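The Sock Mill That Stayed Open
Mon 8 May
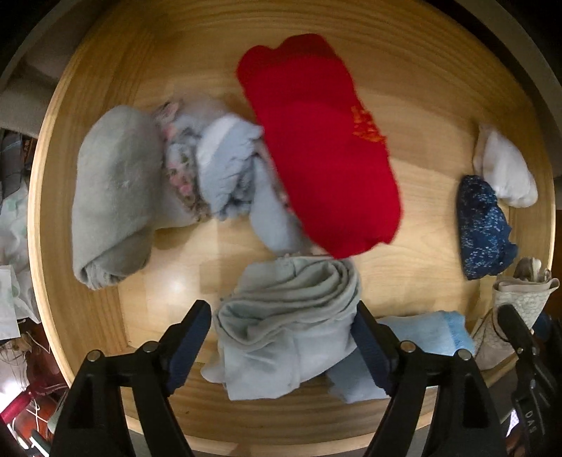 Most of the hosiery mills in Flulalstead closed within a few years of each other. Innes, on the river side of town, kept going. It runs 60 knitting machines, most of them older than the people who work on them, and it ships to small shops that order a few boxes at a time.

A plain sock takes six minutes to knit. Closing the toe takes longer than you would expect, and it is still done by a worker seated at a dial, setting each loop on a point. New hires spend their first months on seconds, which are sold by the pound from a side door on Fridays.

Wool is the biggest cost. The mill buys from Varico, a spinner two counties over, and the price went up again in January. Innes raised its own prices a little and dropped two colors that sold poorly. A knee sock in heavy wool was dropped as well, then brought back after customers wrote in.

The building has its own troubles. The roof over the dye room leaks, and the boiler, a Relik, needs parts that have to be machined to order. Last year the mill made 3,535 dozen pairs, 852 dozen of them for a single catalog customer. The owners would like that share to be smaller.

Repairs bring in some work too. People mail back socks with worn heels, and the mill reknits them for a flat fee if the yarn can be matched. Socks must be washed before they are sent.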